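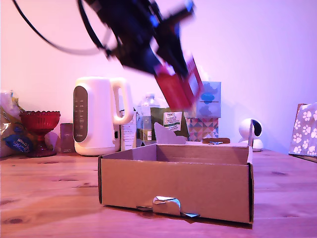 Abb. 2: Roboterarm mit rotem Packgut über dem offenen Versandkarton.

4.1 Veränderte Aufgaben am Packplatz
Am Standort Plerkari wurden 40 Beschäftigte zur Einführung der Packhilfe befragt. Das Einlegen der Ware übernimmt dort der Greifarm; Bereitstellung, Sichtprüfung und Störungsbehebung verbleiben beim Personal. Nasr (2021) beschreibt für Trondby eine ähnliche Verschiebung hin zu überwachenden Tätigkeiten. Mehrere Befragte nannten kleine Faltschachteln mit seitlicher Aussparung als Anlass für häufige Rückfragen an die Schichtleitung. 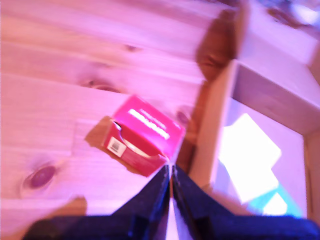 4.2 Qualifizierung und Eingruppierung
Eine Anpassung der Entgeltgruppen stand im Februar noch aus.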